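Buy the boring gripper
Posted 1/1/23

I've now spent a whole April and then some arguing with people about grippers, so I figured I'd put my side in writing and be done with it. My view is that most hobbyists and small labs (us included, at our little bench in Gerkdale) spend far too long picking fingers and nowhere near long enough picking where to put the camera.

What got me going was a simulated tabletop task we call Bidier. One arm, one old painted dish, one teal block. We ran it with a parallel-ish two-finger gripper against a fancier one called the Jorstead, and swapped camera positions while we were at it. 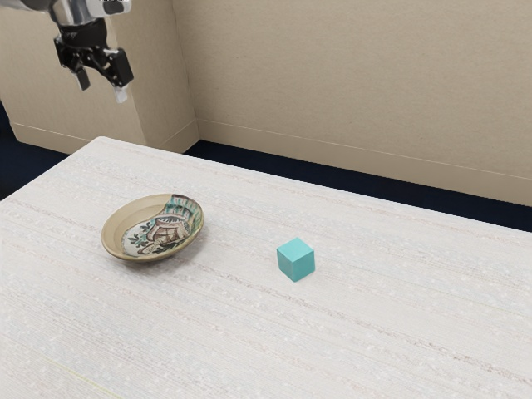
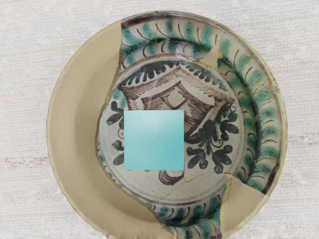 The view from over the dish

I love that overhead view. From the side, with most of the table in it, the dish is a tan oval with some nice colours inside, and you'd never guess how much is going on in there. Look straight down and you get filler, cracks, leaves, little curly tendrils, a big shield thing in brown. It's a nightmare for a detector that learned on plain tabletops, and I reckon that's exactly why you should use it!

A teal block on a pale table is about the easiest thing you could ask a camera to find. Put teal over a painted dish that has green and teal daubs through much of its border and suddenly your colour threshold is in all sorts of trouble. Ours was. We'd tuned it on the bare table and felt pretty clever, and the first time we moved the block onto the pottery the score fell to 7 out of 50. Same arm, same fingers, same controller. Swapping to the Jorstead fingers got us two more, and I had a mate ready to tell me that was a trend.

And the height! Straight down, a cube is just a flat square. Lovely for lining up x and y, rubbish for working out how far to drop. The side camera gives you the three faces and a decent idea of where the thing sits, but then the arm swings across and blocks half of what you wanted. So you want both, and you want them to agree with each other, and that's a calibration job most of us put off because it's dull.

Okay, but fingers do matter a bit

Fair enough, I'll give the other camp something. The pale pad on our two-finger unit is a good choice for looking at on screen, because you can pick the tip out against a tan wall without squinting. Dark tips over dark painted leaves would be a pain. Pad shape counts too once there's a curved rim to clear, and the chunky linkage on these things needs more room than you'd think when you're reaching down into a dish.

The Ķēniņš controller deserves a good word as well. It let us change approach speed without rewriting the whole config, and I've used pricier gear that couldn't manage that. The manual is dreadful, mind you.

Still, none of that moved our numbers like the camera did. We fixed the colour model, added the second view, went back to the plain old two-finger gripper and got 30 out of 50 on the same dish. I'm not going to pretend that's a great result. It's a long way from 7, though, and we didn't buy a single new part to get there.

So if you've got money set aside for a gripper this year, have a go at shifting your camera first, and put something ugly and patterned under the block while you're at it. I'll be redoing the whole lot with a wrist view next, if I can sort out the mounting offset.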